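Progress report to the Larnier Fund
Work tables and table pads for the Urkirell room, Godoy House, Zirnbridge
Last updated: Dec 30, 2023

Dear Jocelyn Caron,

With this report I wish to inform you how the work in the Urkirell room has advanced since your visit, and what is still to be done before we close the project. I have followed the order of headings you sent me, except that I put the money at the end, where it is easier for me to explain.

What we asked for

You will remember that the old tables in the room came from three different places and had three different heights. Two of them could not stand side by side without a step between them, and when somebody cut paper or cloth over this step, the cut went wrong. The surfaces were dark brown and very scratched. In the afternoon in winter it was difficult to find a needle or a small screw on them.

Our application was for eight tables of one height with a light surface, and for pads to protect this surface during the work. We also asked for a small sum for the repair of the floor under the windows, which you did not grant, and I will not return to this here.

The tables

All eight tables are now in the room. The supplier brought them in two deliveries. The first delivery was complete. In the second, one table had a damaged corner and was taken back, and the new one arrived after nine days without a cost for us.

The tops are white. We discussed this colour for a long time, and I was against it, because I was afraid of the stains. After these weeks I must say that the choice was good. The room looks larger and the ceiling lamps do more with the same power. The white is not a warm one, and under our lamps it becomes slightly blue, so people who match thread or paint have learned to carry the work to the window before they decide on a colour. I have written this on the card for new users.

The front edge of the table is a dark grey strip. I mention it as a practical thing — a person with weak sight, who comes every week to the paper group, told me that with the dark strip she finds the end of the table without touching for it. We did not think of this when we ordered.

The heights were set on the first morning and measured again one week later. One table had gone down by a few millimetres on the left side. The screw foot was turned and the table has been level since then. I check it when I open the room.

The pads

The pads took more work than the tables. Our first idea was one large mat for each table, covering almost all of it. We borrowed one such mat and tried it for two weeks. It was heavy, it had to be rolled to put it away, and after rolling the corners did not want to lie down any more. People also left their things on it at the end, and then nobody could wipe the table under it.

For this reason we changed to small square pads, one for each working place. They are translucent and grey, so one can put a pattern or a printed sheet below and still follow the main lines through it. Very thin pencil lines are lost, and for such work the user should go over the lines with a pen first.

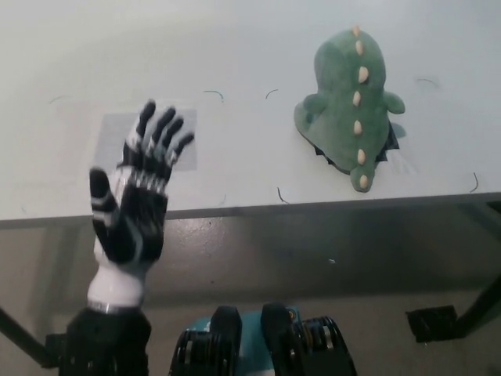 The size of the pad was chosen so that a person has one clear working place and there is still table left on both sides for tools and for a cup. On the white top the pad is slightly darker than the table, and this helps also with the order in the room: everybody understands that the cutting and the gluing happen on the pad, and the other things lie beside it. Before, we said this many times in each session. Now I say it perhaps once.

We have up to 23 pads in use at the same time, when the school holiday group is in the room. On a normal evening it is much less. After use they are wiped with a damp cloth, left to dry flat, and put back in the low cupboard near the door. Storing them standing was not good. In the first month we kept them upright in a rack, and those at the end began to bend. Flat in the cupboard they recovered, except for two which still lift a little at one corner. We use these for gluing only.

Glue is the main difficulty. White glue comes off well when it is dry. The strong glue from the shoe repair evenings does not come off, and I have asked that group to use cardboard under the work. They agreed, and so far they keep to it.

How the room is used

The paper group, the mending evening and the model builders have all moved to the new tables. The model builders asked if they could keep one of the old tables for painting with spray, and we have placed it in the passage behind, where there is a window which opens fully. The other old tables went to the garden shed of Godoy House.

The room can now be arranged in a long row or in four pairs. We started with the long row, since it looked very fine when you enter, but people sitting in the middle could not hear each other and had to walk far for the iron and the scissors. The four pairs are better for nearly all groups. For the holiday group we return to the row. Moving the tables needs two persons and takes not more than ten minutes. We ask that the tables are lifted and not pushed, as the screw feet mark the floor.

A small problem remains with the electric sockets. They are on the wall where they always were, and with the new arrangement two pairs of tables are too far away. For the moment we use two extension leads, fixed to the floor with tape. I do not like this solution and I would wish to have a better one before the evenings are full again.

What was delayed

The cards with the rules of the room should have been ready together with the tables. They are late. The text is written and was read by three users, who found it too long, and they were right. The shorter version fits on one side. It will be printed in January.

The wall shelf for the tools has not been ordered. The price we had in our plan was for a shelf which is not made any more in this length. I have now two other offers and would like to hear your opinion before I sign, as one is a little wider than we described in the application.

The money

The grant for this part was 1,300. We have spent 1,000 until now, for the tables and the pads with delivery. The remaining 300 are kept for the shelf and for the printing of the cards. I have attached the copies of the invoices in the order of payment. The second invoice shows the returned table as a separate line with zero — this is not a mistake, the supplier writes it so.

Next steps

The shelf should be on the wall before March, if you can answer me about the width in January. In March I will also look at all the table tops and pads again and write down scratches, stains and bent corners, so that the final report can say how they have lasted through one winter of use. I would be glad if you could come on a mending evening this time, when the room is full. The last time you saw it only in the morning, with the old tables.

With kind regards from Zirnbridge,
The room coordinator, Godoy House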